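Wire store, Ultwood unit - walk-round check, June

Form 839, filled in at 7.30 before the first shift. Marks are OK, FIX or STOP. Comments go under the line they belong to.

## Floor and access

- [x] Walkway to the racks is clear - OK
- [x] Fire door opens fully from inside - OK
- [ ] Floor dry and without wire ends - FIX

Many short ends of wire were lying under the cutting bench. They are small but they roll under the shoe. I have swept them, but the bin for ends is too far from the bench and must come closer.

## Racks

- [x] Rack feet bolted, no movement by hand - OK
- [x] Heavy drums on the bottom level only - OK
- [ ] Load label readable on each bay - FIX

The label on the Paucar bay has faded. I could read it only with a torch. A new one is requested from the office in Clollness.

- [x] Spindle end stops present - OK

One stop was turned the wrong way and I turned it back. Please look at this each time when you change a reel.

## Cutting bench

- [x] Guard closes and stays closed - OK
- [x] Side cutters not chipped - OK
- [ ] Eye protection, two pairs at the bench - FIX

Only one pair was there, and it was scratched. The Gosach order has more in it, so this should be solved when the delivery comes.

## Reels and spools

- [x] Side discs tight on the core - OK
- [x] No sharp edge on the rims - OK
- [ ] Wire end secured - FIX

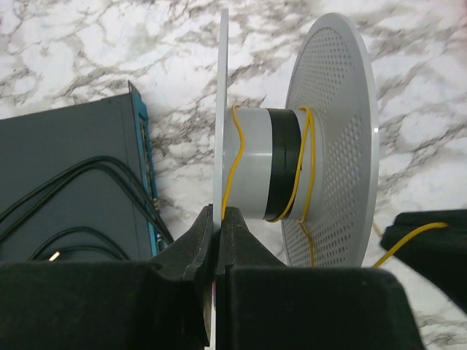
A loose turn of thin yellow wire can slip over the side disc and catch on the next reel, or on a sleeve. Wind it back by hand with light tension, then fix the end with tape. Do not push the end through a hole and leave it there without tape, it comes out again.

- [x] Perforated discs: holes not torn, no cracks between them - OK
- [x] Part-used reels stored apart from full ones - OK

Reels with less than 30 metres left go in the lower tray. I found one there without a length written on it. It is now measured and marked.

## Result

No STOP today. Four points to FIX, all under job number 717. The label and the eye protection wait for delivery, the other two can be done by the shift. Next check is at the same time in the morning, and please leave this sheet on the hook by the door, not on the bench.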